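Thursday Night at the Bromgate Open Workshop
Posted 12/12/24

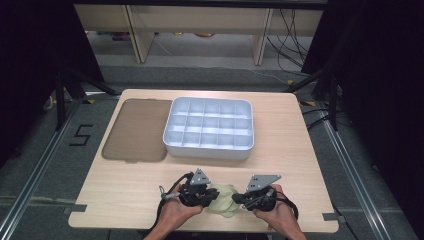

Can you build a usable pair of hand-held grippers in a shared workshop, without a machine shop behind you?
You can if you have access to a decent 3D printer and somebody patient who knows motors. The fingers are the slow part, and the wiring is what breaks.

So that was my big question going in, and I got it answered before I had my coat off. The person answering was Oluwaseun Okoro, who has been building a pair at Bromgate since November and is on his second version of everything. I'd only gone along to see if they had a laser cutter I could book (they do, it's down until they find a new tube), and I ended up staying until they turned the lights off.

Bromgate is up a flight of stairs over the old Fivham tile warehouse, and if you come by bus, get off at Fivham and walk back, don't trust the map. Parking is free after six. Coffee is a dollar in the jar and pretty bad.

The grippers are called the Odine pair, after the street Oluwaseun lived on when he started drawing them. You hold one in each hand and do a chore with them, and the idea is that later on an arm learns the chore from what you did. The practice job was a cloth on a table, with a compartment box and its lid set out farther back. Cloth is awful, apparently. It bunches and slides, and the fingertips want to grab two layers when you only asked for one. I believed it once I had a turn! My wrists were complaining inside of five minutes — they're heavier than they look, and you hold them from underneath, so there's no resting.

The parts for both came to $668, which he had written on the inside of a cupboard door along with a lot of crossed-out numbers. The first set of fingers took about 48 hours on the printer and then got binned because the joints were too tight. He sands them now. The metal plates on top were cut by a guy he knows at Akinola, a sign shop across the river, in exchange for fixing their router table.

Cables are the sore subject. He has redone the ones on the left gripper 4 times. They pull when you turn your wrist, and he's tried zip ties, a sleeve, and a longer loop, and the longer loop is the one he's sticking with for now. I asked about going wireless and got a long sigh and a story about batteries.

There were other things going on too. Somebody was re-gluing a cello, and there was a loud argument about bandsaw blades that I stayed well out of. But I kept drifting back to the table.

Next open night is in January, doors at seven. Bring closed shoes or they won't let you past the desk, and if you want a turn on the Odine pair, get there early and ask for Oluwaseun.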